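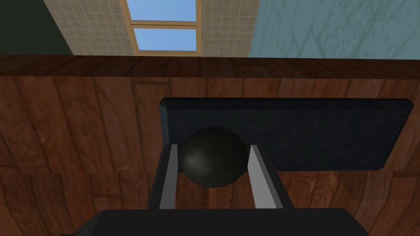

Holding a ball is a long way from doing the dishes, Mirjam Ortner told a full room in Justthorpe on Monday evening, and she would like the people selling kitchen robots to stop talking as if the two were neighbors.

Ortner was one of three speakers invited to discuss whether machines are ready for household chores. The evening was set up by Urow, a small firm that trains robot arms in computer-rendered kitchens before trying them on real counters. Urow says its arm has now practiced picking up and setting down simple objects in 700 different made-up rooms. It hopes to have a machine that can clear a table in homes by next August.

Veronika Widmer, who runs the training work at Urow, put the case for patience. A simulated kitchen costs almost nothing to mess up, she said, and an arm can repeat the same grasp all night. The company's latest run covered 1,069 tries at moving an object from one spot on a tabletop to another. Asked how many of those went well, Widmer said the team was still sorting the results and would publish them "when they mean something."

That answer got a laugh, and it deserved one. A score from a rendered kitchen would only go so far anyway. A smooth ball on a bare stretch of table is a tidy problem. A cereal bowl with a spoon stuck to the bottom is another kind, and so is the wet sponge somebody left under it.

Johanna Wallner, who manages a cafeteria in Zekau, has been through this once already. Her kitchen took a sorting arm on trial last winter. The arm was supposed to lift cups off the return trays and rack them. It lasted 11 days.

"It could pick up a cup," Wallner said. "It picked up a cup very nicely. Then you had to stand there and move the napkin so it could find the next one." Her staff went back to doing it by hand, and the arm went back in its crate.

Widmer did not argue with that. She said round, rigid things come first because the two-finger grip suits them, and that cloth, wrappers and thin plates will take longer — she would not say how much longer. Urow plans to start its first trial outside the lab in a rented apartment in Hajji, with a list of 48 household items the arm has to put away without help. Forks are on the list. Fitted sheets are not.

The firm has not set a price. It also has not said who comes out when the thing drops a glass, a question asked twice from the floor and answered both times with a promise to follow up by email.

A second evening, on laundry, is planned for the same hall.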